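Multell Chores – data card

What it is

Recordings of people doing small household jobs with a pair of hand-held grippers, one per hand. Put together for the Illus project. The question behind it is a plain one: can a machine do chores yet? Our short answer – some, slowly, and only with a lot of examples first.

Contents

2624 episodes, 1829 of them checked by hand. The rest are usable but expect bad trims. Split by task, 5 task folders. Appliance work is the biggest folder, opening doors, reaching in, putting things down where they belong.

Gripper view: ridged black finger pads up close, the other gripper often in shot, wide lens so straight walls come out bent.

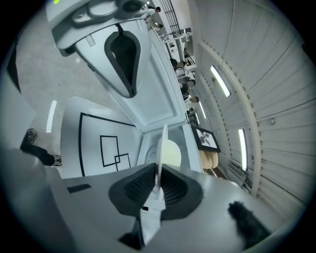
Known problems

- Reaching inside things is still the weak spot. Policy trained on Ellon v2 does fine on an open table, then bumps the rim of anything with a door.
- Tags get lost at steep angles. Filter on tag_ok if you need clean poses.
- Busy rooms. People in the background, we did not mask them.
- Head view and gripper view can drift by 2 frames, fix is comming.

For the appliance folder the head view is the one to start with. Both hands, both tag panels and the open door together.

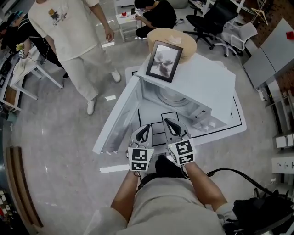 Baseline scores are in the Woldegiorgis folder, same layout as the episodes. Dont compare them with the April numbers, the split changed. Laundry and dishes without a person standing by – not there yet, at least not with our policies.

Load with load_episodes.py, set the root path first.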